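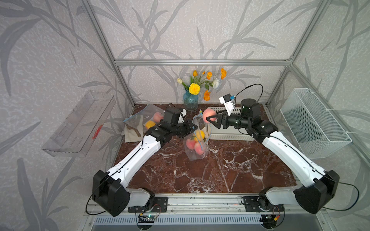
Fixed camera, Flistano cell. Right gripper holding a peach near the upright bag.

Ticket 361: bag mouth pose jumps during insert, right arm aborts
Component: Praneo (perception), Heltari (control)
Assigned to: Sadao Koyama
Status: Resolved, follow-up open

This site uses cookies to keep you signed in and remember your ticket filters. Accept all | Manage settings

Reported behavior

During the insert phase Heltari stops the right arm with "target step exceeds limit". The left arm stays in hold and the task planner waits for a release event that never comes. Restarting the planner clears the state, but the fault returns within a few runs. It was first logged after the Praneo 3 update. The same planner build with the previous Praneo release does not fault.

Initial checks

Joint tracking error is normal on both arms up to the stop. No dropped packets on either bus. Hand-eye calibration was repeated for the right wrist and the residual did not change. The step limit in Heltari was raised as a test, and the arm then followed the bad target. Limit restored. Do not use this as a workaround.

Replaying the recorded topics shows the fault upstream of control. The mouth pose published by Praneo moves toward the back wall between two consecutive messages, then returns.

Cause 1: wrong blue region

Praneo finds the bag mouth by segmenting the blue zipper edge and fitting a line to the largest connected region. The update removed the workspace mask from the fixed camera pipeline. Without the mask, the vase at the back wall is also a candidate. When a gripper covers most of the zipper, the vase region is larger and wins.

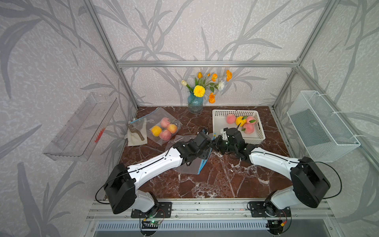 Fixed camera, left gripper on the flat bag, zipper edge running under it.

The mask has been put back and now ends in front of the vase. A region must also be long and thin to be accepted. With both changes the replay gives no jumps toward the wall. When too little zipper is visible, Praneo publishes "no estimate", and the planner has to handle that case. It did not, see below.

Cause 2: stale wrist estimate

If the fixed camera has no estimate, the planner falls back to the wrist camera. The fallback accepted any wrist message, with no check on age. In the failing runs the message used was roughly 200 ms old while the wrist was still moving, so the transform applied to it was wrong.

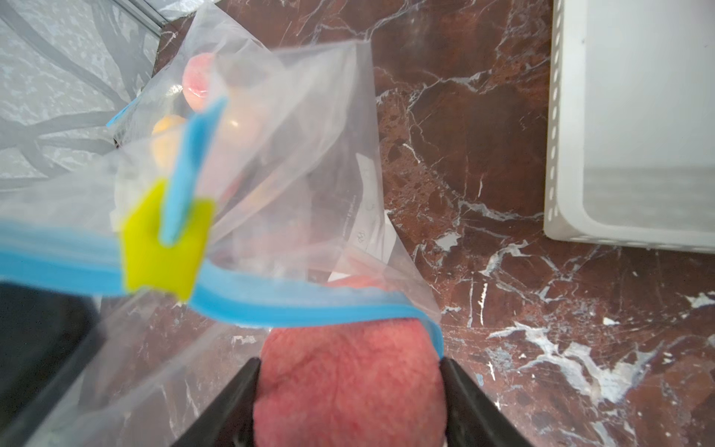 The line fit also assumed a straight zipper. With the bag held up and folded, the edge curves and the fit lands between the two ends. The fit is now done piecewise, and only the piece nearest the fingers is passed on. The slider tab is yellow-green and splits the blue mask in two — the pieces are joined if their end directions agree.

Changes merged

planner: reject mouth estimates older than 100 ms
planner: on "no estimate", hold both arms and retry, then back off
praneo: restore workspace mask, add shape check
praneo: piecewise zipper fit
heltari: no change

Update, 19th October

Merged build deployed to the Guzmán site. Replay of all failing recordings passes. Live runs no longer stop on the step limit.

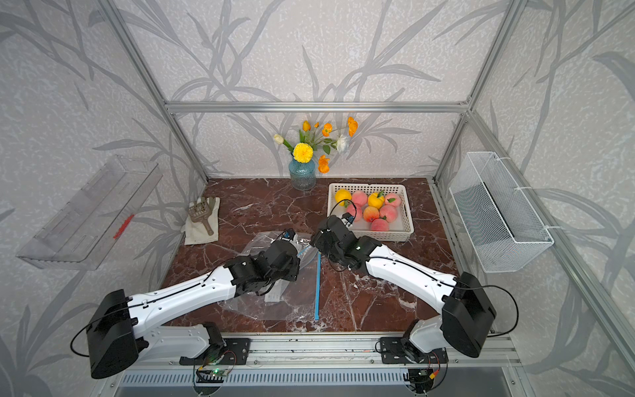

One issue remains. With both grippers close together over a flat bag, the planner can stay in the hold and retry loop until the operator cancels. The retry count is reset by any valid wrist frame, including frames that are rejected later by the age check. The counter should be reset only when an estimate is accepted. Moved to a separate ticket, same assignee, with the Heltari joint log and both camera topics attached.

Reopen this ticket only if the step limit fault comes back with the merged build. Include the Praneo debug mask topic, which is off by default and has to be turned on before recording.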